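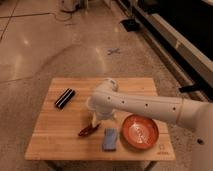 Gefasst, nicht geklebt
Intarsien aus Hirnholz in der Werkstatt Lunoto

Wer Hirnholz in Längsholz einlegt, arbeitet gegen zwei verschiedene Schwindmaße. Quer zur Faser bewegt sich Holz deutlich stärker als längs, und eine Einlage, deren Faserrichtung von der des Trägers abweicht, öffnet mit der Zeit ihre Fuge oder drückt sie auf. Die Werkstatt Lunoto in Inham verzichtet deshalb bei größeren Einlagen auf den flächigen Leimauftrag. Das Stück sitzt in einer leicht konischen Tasche und wird nur im Zentrum punktuell verleimt. Der Rand bleibt frei.

Verwendet werden vor allem Birne und Ahorn, für dunkle Partien Räuchereiche. Die Rohlinge lagern nach dem Aufschneiden 9 Monate und werden erst danach auf Stärke gehobelt. Für die laufende Serie »Brirnura« entstanden auf diese Weise 304 Einlagen, von denen keine maschinell graviert ist. Die Konturen werden mit der Laubsäge vorgeschnitten und mit dem Balleisen nachgestochen. Die Neigung der Tasche beträgt 2 Grad. Steilere Wände halten schlechter, flachere zeigen nach dem Schleifen einen ungleichmäßigen Rand.

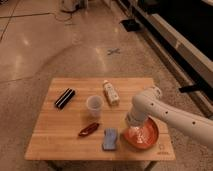 Tischplatte aus parallelen Holzstreifen, darauf ein durchscheinender Becher.

Zur Oberfläche: Hirnholz nimmt Öl um ein Vielfaches schneller auf als Längsholz und dunkelt entsprechend nach. Lunoto sperrt die Einlage vor dem ersten Ölgang mit stark verdünntem Schellack ab. Der Auftrag erfolgt mit dem Ballen, anschließend wird mit Körnung 400 zwischengeschliffen. Ohne diese Sperre verliert ein Motiv aus hellem Ahorn nach dem zweiten Ölgang den größten Teil seines Kontrasts.
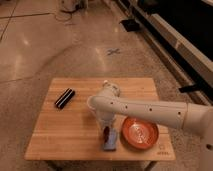
Anders verfährt die Lackwerkstatt Đỗ, die einen Teil der Trägerplatten weiterbearbeitet. Dort wird die Einlage vollständig überlackiert und anschließend nass wieder freigeschliffen. Die Fuge ist damit geschlossen, die Bewegung des Holzes aber nicht aufgehoben. Bei starkem Klimawechsel zeichnet sie sich als feine Linie im Lack ab. Beide Werkstätten stellen ab Juni gemeinsam in Inham aus. Der Katalog kostet 415 Kronen und enthält Schnittzeichnungen sämtlicher Taschenprofile.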